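Progress report to the Gresto Fund
Student project: sorting mixed objects from a bin
Prototcombe Technical College, Robotics Club
28th October

Dear members of the fund,

With this letter I report on the first part of our project year. In the application we promised a report before the winter term, and I try to follow the same order as the plan, so that you can compare the two papers easily. The money side is in the separate sheet which the college office has sent to you.

1. The group

There are 14 students in the club this year. Half of them were with us already in the spring and the others are new. The new ones had a safety course first, and they were not allowed to move the arm until they had passed the short test at the end. All have passed it now, two of them at the second try. We meet twice a week after lessons, and the older students have also asked for the key in the holidays, which the college did not permit without a teacher present. I think this is correct, but it made our autumn slower than we had planned.

2. What the students are building

The task is the same as in the application. The arm should take one object after another out of a metal bin and put it in the right place, without a person telling it which object comes next. The students chose the name Lemma for the control program, and they have written the larger part of it themselves. The part that plans the path of the arm was given to us by our partner firm Fitach, and we only changed the settings in it.

In the spring we used wooden blocks of one size. The arm could take them well, but the students said, and I agree with them, that blocks are too easy and do not teach much about real things. From September they work with mixed household objects and small tools, which they brought from home or bought cheaply. Some are long and thin, some are round, and they lie against each other and against the sloping walls.

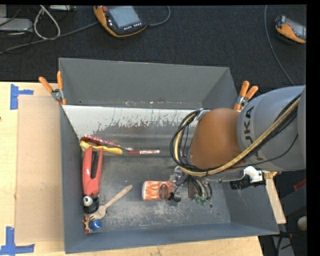 Author: Club leader, Prototcombe Robotics Club

The bin on the table is held by the spring clamps at its upper corners. Before we had clamps, the bin moved a little each time the gripper touched a wall, and then all positions in the program were wrong. It cost us several meetings to understand this. The students first searched for the mistake in the camera software, and one group rewrote a whole part of the code that had nothing wrong in it. I let them do it — perhaps too long — but they have learned to check the table before they check the program. The blue tape on the tabletop is also from this time.

The wooden fork and the thin brush are the most difficult objects at the moment. When they lie flat on the floor of the bin, there is very little to hold. Things close to the left wall are a problem too, as the gripper must come in at an angle and the hoses and cables of the arm need their own space. The canister with the orange and white pattern is easier when it lies free.

3. Results until now

The students have recorded 384 attempts with the mixed objects. Each attempt is written in the club book with the name of the object, how it was lying and what went wrong, if something did. The book is not perfect. In the first weeks the two groups used different words for the same mistake, and a part of the notes had to be sorted again by hand. For this reason I do not want to give you a success rate in this report. It will come in the next one, with the numbers from both groups counted in the same way.

What I can say is that the round objects go better than the flat ones, and that dropping an object on the way is now less frequent than missing it at the start.

4. Delays and changes

We are 7 weeks behind the plan with the second camera. The order was correct, but the mounting part did not fit and had to be made again in the college workshop. The visit to Fitach was moved for the same reason, and the students will go there in February.

We also ask for one small change. In the application there was a sum for printed posters. We would like to use it for spare hoses and cable holders — these wear faster than I had expected. The total stays the same.

5. Next steps

Until the end of term the students will work on objects that touch the wall, and write a short guide for next year's beginners. An open afternoon for parents is planned when the second camera is working, and you are of course invited to it. I will write to you as soon as the college has confirmed the room.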